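Cajas para la tornillería en el taller de Grallari

Desde agosto la tornillería pequeña deja las bolsas y pasa a cajas de plástico con separadores. Hemos pedido 18, todas iguales. Henrike Lammers prepara las etiquetas. 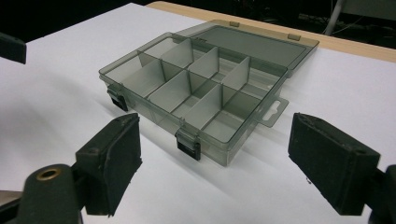
Caja abierta, con los compartimentos todavía vacíos.

Cada caja llevará un solo tipo de pieza, ordenado por medidas – las arandelas van aparte. Quien tenga bolsas en su puesto puede dejarlas en el estante 4.
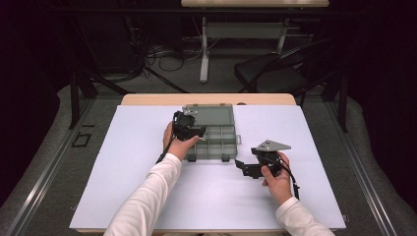

Las cajas llenas se guardan cerradas y con la etiqueta hacia fuera. Si falta alguna medida, avisad a Rupert Zwahlen antes del próximo pedido a Aguirre.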